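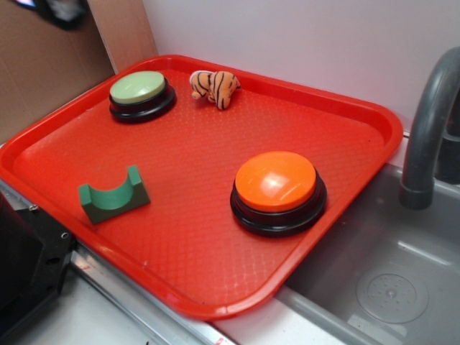 Home | Opinion | Letters | Archive

A Tray Is Enough

27 February 2020
By a reader in Handcombe

I want to defend the tray. In our home it is red plastic, it lives next to the sink, and it holds whatever is in use that day: two big buzzers with a green cap and an orange cap, a green block with a round dip in it, a tiny tiger.

My relatives in Nakdale think that toys must have a room. They bought shelves for theirs, with 50 small boxes, and every box has a label. I admire this very much, but I could not live in it. When I visited them in June, we searched a long time for one puzzle piece which was in the correct box.
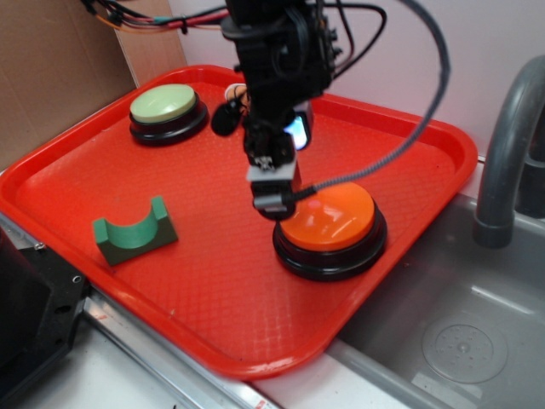 With a tray there is no such searching. It has a rim, so round things stay on it, and when the rim is full you must choose what goes away. Children understand this rule faster than adults do. Also it can be carried to the table in one trip, and washed where it stands.

I know the counter is for food, and some readers will write to me about this. Please do. I still prefer one tray near the people to a nice shelf upstairs where no one goes.

Home | Opinion | Next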